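Come help us compare two grippers (March sessions, spots still open)

Hi! I'm Dace Mockus and I run the simulated manipulation tests at Prodgate with my colleague Lungile Nkuna. We're looking for 40 people to drive a robot arm around a make-believe room for an evening and tell us which gripper they'd keep. You don't need any robotics background, and if you've never touched a controller in your life, even better. We have plenty of opinions from people who have!

All of it happens on a screen at our office in the old Witmont building (1887 on the stone over the door, ring twice). You'll do one block with the multi-fingered gripper and one with the plain two-jaw one, in the same rooms with the same objects, and we switch the order from person to person.
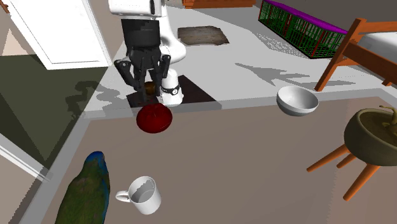

My own pet question is the approach from above. I want to know how people line up the fingers before they commit, and whether they back off and try again or just go for it. Round things are where the two grippers ought to split, so the glossy red one under the fingertips gets a lot of attention, and the white mug with its looped handle is the one Lungile and I still argue over. Grab the handle or the rim? Do whatever feels right to you, and please grumble out loud while you do it, we write that down.

A session is 96 short trials with a break halfway, and it takes almost two hours. We pay $30 plus parking, and there's tea. You should be 18 or older and okay with looking at a 3D view for a while (tell us if those make you queasy and we'll set up shorter blocks).

To sign up, leave your name at the Prodgate front desk or use the form on our Brarari page, and say whether you're left-handed. Evening slots start at 6 p.m., and Friday fills up first.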